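Protokoll der Aprilsitzung, Arbeitsgruppe Kleiderbörse

Ort: Nebenraum Vakano
Beginn: 19.00 Uhr
Protokoll: Kacper Jabłońska

1. Letztes Protokoll
Ohne Änderungen angenommen.

2. Rückblick Winterbörse
Verkauft wurden mehr als 200 Teile, vor allem Mäntel und Wollröcke. Die Abendkleider blieben fast alle hängen. Mehrere Anwesende meinen, die Preise seien dort zu hoch gewesen. Bei den Schuhen fehlten Größenangaben, an der Kasse gab es deshalb Rückfragen.

3. Annahme der Ware
Künftig werden pro Person höchstens 14 Teile angenommen. Alles muss gewaschen sein, Reißverschlüsse müssen funktionieren. Kleinere Mängel – fehlender Knopf, offener Saum – kommen auf das Etikett. Pelz wird weiterhin nicht angenommen. Über Hüte wurde länger gesprochen, der Punkt ist vertagt.

4. Ständer und Spiegel
Hladun leiht uns wieder vier Kleiderständer. Der große Spiegel wackelt und wird vor der nächsten Börse neu verschraubt. Für die Umkleide wird ein zweiter Vorhang gebraucht, der alte ist zu kurz. Jabłońska fragt bei Rultby nach Stoffresten.

5. Etiketten
Das Angebot von Plalon liegt vor: 29 Euro pro Rolle. Das ist der Mehrheit zu teuer. Wir bleiben bei Pappanhängern mit Sicherheitsnadel. Bei Seide und Chiffon wird der Anhänger am Waschetikett befestigt, im Winter gab es Löcher in zwei Blusen.

6. Nähtisch
Der Vorschlag, während der Börse kleine Änderungen anzubieten, wird angenommen. Kürzen und Knöpfe ja, Futter nein. Eine Nähmaschine ist vorhanden, Garn in Schwarz, Weiß und Dunkelblau wird nachgekauft.
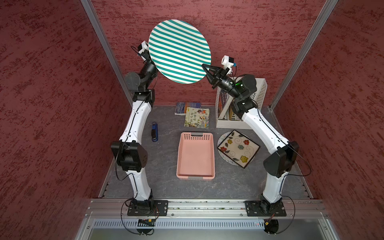

Die Einteilung für den Nähtisch läuft über die Liste, Einträge bitte bis zur nächsten Sitzung.

Ende: 20.40 Uhr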